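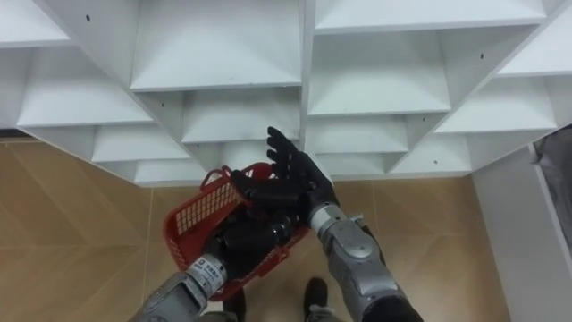 Home Organization, Unit 3: Open Cubbies and the Catch-All Basket

Handout to go with the morning session. Bring it back in January, when we look at closets.

Most of what gets written about cubby shelving comes from people who would like to sell you cubby shelving. Read it with that in mind. The usual claim is that dividing a shelf into small compartments makes a household tidier. What it does for certain is divide a shelf into small compartments.
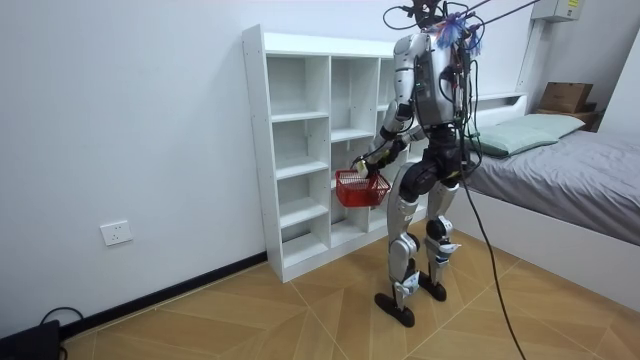 Velimir Petek
Instructor, Household Management, Trirndale

1. Start with the empty unit

A white unit with nothing in it looks wonderful. Catalogs know this. Before you admire one, write down what you would put in each opening. If you run dry halfway, you want a smaller unit.

Measure the inside of the opening, never the outside of the unit. Last term's class worked from the Luven planning sheet, which gives outside dimensions only, and 13 of the bins on our shopping list would not have fit. I have since crossed that sheet off the reading list.

2. The basket

A basket with a handle is for carrying things back to where they live. That is one job. The second job people give it – holding things that live nowhere – is how a basket becomes a drawer you can trip over.

Mesh or slotted sides let you see some of what is inside. Vasić (course reader, p. 53) argues that this alone makes people empty a basket sooner. I doubt it. I have walked past a visible sock for weeks.
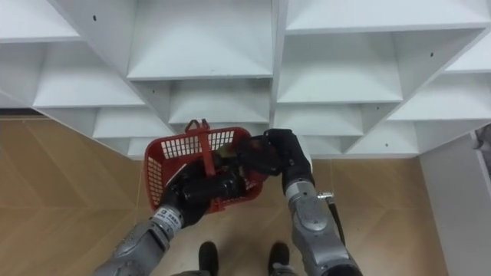

Try it at home: one basket, one room, one trip to the shelf. Anything left in the basket at the end goes on a list. Do the same the next evening and compare the lists. If the same things turn up twice, the shelf has no place for them and more cubbies won't help.

3. Labels

Sirker recommends a label on every compartment. Fine for a classroom. At home, label the openings other people use and see if anyone reads them before you do the rest.

For next time: read Sirker, chapter 3, and bring your two lists. No photos of finished shelves, please.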